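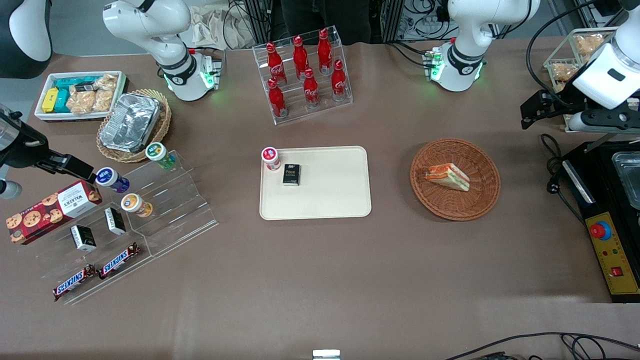
Leitura: 1 min

A Ginum lançou em março a sua moeda local digital, aceite hoje em 60 lojas de Rerenura. A responsável do projeto recebeu-nos no escritório. "A moeda vale sempre um euro. Nós não queremos especulação", explica. Há 1742 carteiras abertas. 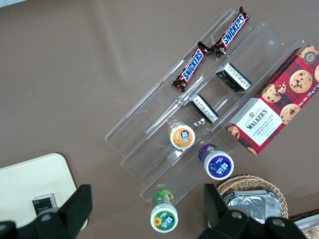
Dois chocolates Snickers no expositor.

E os bancos? "Eles observam-nos com paciência", responde. Cada carteira tem um limite de 4000 euros. Sobre a extensão a Illaren, ela prefere esperar: "Primeiro devemos terminar a auditoria."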